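Plosano: catálogo de revestimientos cerámicos
Ficha de datos, versión 4

Contenido
El conjunto reúne 272 fichas de azulejo para interiores, con formato, tono, acabado y color de junta. De ellas, 173 incluyen ensayo de absorción de agua. Cada registro ocupa una fila en CSV, codificada en UTF-8 y separada por punto y coma.

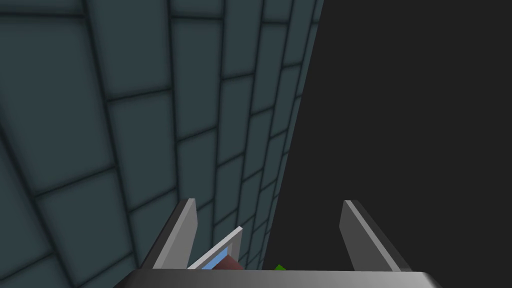
Render: pared alicatada, tono gris azulado, junta oscura.

Campos
id, serie, formato_mm, tono, acabado, junta, absorcion_pct, notas. El campo notas admite hasta 8 palabras clave. Los valores ausentes se dejan vacíos; no usar cero.

Limitaciones
El tono se asignó a ojo con la carta Plikholm. Las series de diciembre están sin revisar.

Mantenimiento
Gisela Herrera (datos), Sebastián Orellana (validación).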